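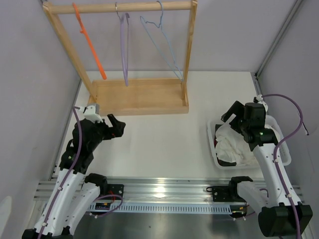 The Herkora two-arm cell with the hanger job set up: rack, hangers, basket of clothes.

Herkora Two-Arm Cell: Buyer's Review

Rating: 4 out of 5 for the arms, 2 out of 5 for the paperwork

We bought the Herkora to find out how much of our garment handling could be done by a pair of small arms, and what it would cost to keep them going. This review is mainly for people who are putting a number in a budget and need to know what the number should be. If you want speed tests, the Herkstead forum has plenty.

What you get for the base price is two arms with their bases, two grippers, the wrist cameras, the power supplies and a license for the control software. You do not get an enclosure, a floor, rails, cable duct, or a computer that can run the software at full rate. The quote lists these as "site items" in small type on the second page. I missed it the first time and had to go back for more money, which did not make me popular.

Our site items came to more than I had planned. The aluminum rail was the largest piece of that, and then the duct, the brackets and the wall panels. You can make the panels yourself. I would not skip the duct. With two arms there are a lot of cables in one small space, and running them loose means finding the fault later.

The props for the job are the cheap part. A wooden rack, a few hangers and a white plastic basket will not show up in anybody's budget review. Buy different kinds of hangers, though. We use plastic and wire, and they don't behave the same way when they hang or when they are gripped. If you only ever set the arms up with one kind, you will learn very little about whether the machine suits your work.

Assembly took two of us most of a week. Rodrigo Matos did the wiring and I did the frame. The printed manual covers one arm. The two-arm supplement is a download, and the version we were sent first was for an older bracket. Support sent the right one the next morning after I wrote to them.

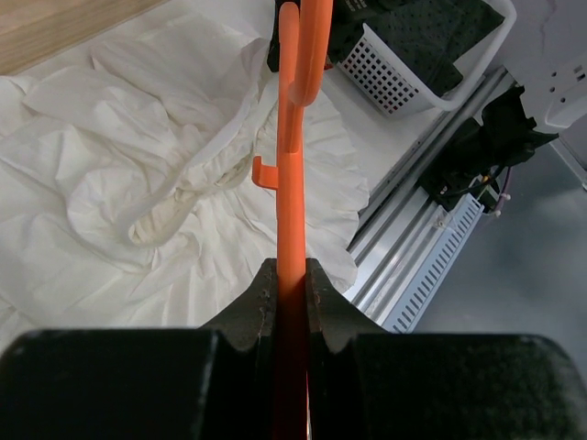
BRATADANO, March. The cell has now been in regular use long enough for me to say something about running costs.

The grippers are the strong point. They hold a thin plastic hanger by its shaft, which is the kind of part I expected trouble with. Two flat fingers are a simple design, and simple is good here: there is less to break and less to stock. We looked at a three-finger hand from Jemal before we ordered. It was a nice piece of work, but the spare parts list was long and each line on it was expensive.

The weak point is the pads. They are a wear item and the base price includes only the set that is fitted. A replacement set is $12, and we are changing them more often than the manual says to. That is still not much money. The trouble is that they ship from Herkstead in their own time, and a cell with no pads is a cell that sits. Order spares with the machine. I would put $100 in the first year's budget for pads alone and expect to use most of it.

The wrist cameras are fine. Close up you can see the weave and the folds of a garment well enough to judge a grip, and I have not needed to replace either one. The camera cables are another matter. They have to flex every time the arm does, and one of ours failed early. It was covered under warranty. A second one would not have been, so I bought two to keep on the shelf.

Service plan: $619 a year. It covers one remote calibration visit, software updates and a discount on arm joints. It does not cover pads, cables or anything that they decide was a collision. I bought it for the first year and I think that was right, mostly for the calibration. I am less sure about renewing. Once you have done a calibration alongside their technician, you can do the next one yourself with the same file.

Please also budget for people. This is the line that was missing from my own plan. Somebody has to set out the clothes, clear the basket, put the hangers back on the rail and watch the arms. For us that was up to half of one person's day in the first month. It has come down since then, but it has not gone to zero and I don't expect it to. If your case for buying depends on it going to zero, I would rework the case.

Cloth is the hard part of any job like this. Rigid parts were quick to set up. A garment lands in a different shape every time, and the gripper has to find an edge or a fold it can close on. The arms are precise enough. What takes time is all the setting up and trying again, and you pay for it in hours.
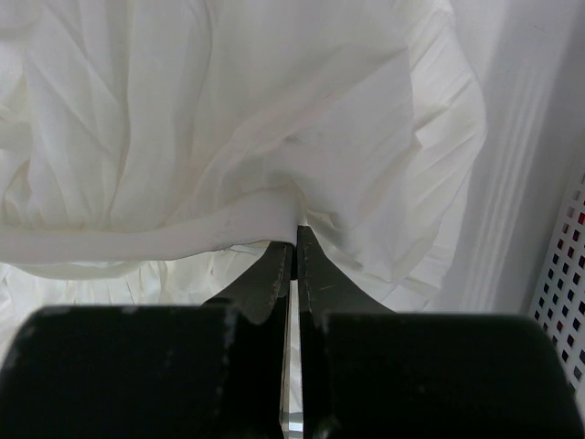 Madalena Bettencourt wrote in after reading a draft of this and disagreed with me on the service plan. She has renewed hers twice, and said the discount on joints paid for it the year she needed a pair of them. She would also leave the pads out of the first order and buy them from a local supplier, cut to size, for less than Herkora charges. I haven't tried that. She agreed about the people line and thought I had put it too low for a site running two shifts.

On the joints, I take her point. We have not lost one yet. If you plan to run the arms all day, get the price of a joint in writing before you decide on the plan, and compare.

A few smaller things, for the spreadsheet:

Shipping is quoted per crate and there are two crates.

The software license is per cell, so a second pair of arms in the same room is a second license. Ask about this before you plan to expand.

The emergency stop is included but the cable on it is short. We bought an extension.

Training is sold by the day. We took one day and it was enough for two people who had used arms before. Inês Rocha joined us later with no background in it and learned from Rodrigo, and that went fine too.

Would I buy it again? Yes, with a bigger first order and a smaller opinion of the manual. For a shop that wants to try handling clothes on a modest budget, it is a fair price for solid arms. Get the site items priced separately before anyone signs.

Last updated: March

Contact Wyn Craddock, reviews desk | Copyright Wyn Craddock, all rights reserved | Back to top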